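A morning at Piras, Aug 11, 2023

My cousin Ademir Cavalcanti has bought snack bars from Piras for his two shops for many years, and when they sent him an invitation for the visitors' morning, he asked if I wanted to come too. I said yes at once. I like to see how ordinary things go from one place to another before I find them on a shelf.

We were 12 visitors. First we got coffee in the canteen, and a lady from the office told us how the house is organized. Piras does not bake anything. The bars come from two suppliers, Kunness and Fliris, and here they are stored, sorted and put together for small shops which cannot order a full pallet. The catalog has 736 articles at the moment, and she admitted that nearly 12 of them make most of the work.

Then we put on the paper caps and went to see the storage hall. It is cooler than I expected and very quiet. Long shelves go up to the ceiling, and each shelf has a letter and a number, as in a library. Ademir looked for his own order and found it under the letter M, which made him happy for the rest of the morning.

After the hall we came to the room for mixed orders, and I stayed there the longest. The floor has a dark carpet, which I did not expect in such a place. The bars lie in an open gray metal bin, the dark green ones and the reddish-brown ones together, in all directions. The bottom of the bin is quite scuffed.

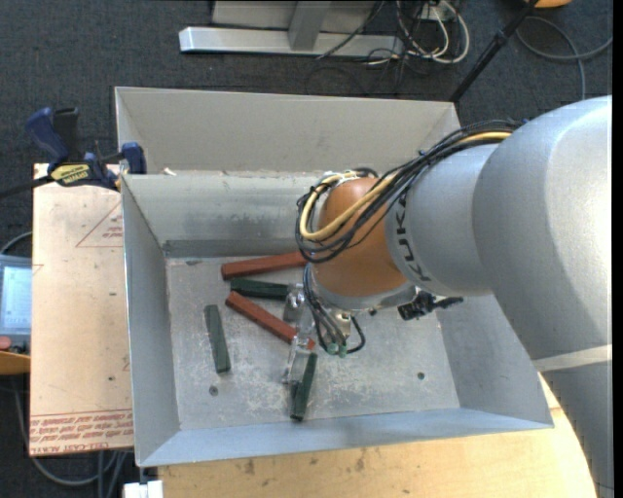
I asked the lady why the two colors are not kept apart from the start. She explained that a mixed order is made from open stock, and what remains goes back together. A small shop may want three of one kind and three of the other, and for this they do not open a new carton. Ademir nodded very seriously, because his orders are exactly of this type.

At the end there was a table with samples. I tried one from Solleo, a new supplier they will start to sell in March. It had a lot of ginger and I am not sure I would buy it, but Ademir took a second one and wrote down the order number.

The visit takes two hours and is free of charge, but you must register by phone. Wear closed shoes, they really check it at the door. The bus stops in front of the gate, and on the way back we waited 12 minutes for it in the sun.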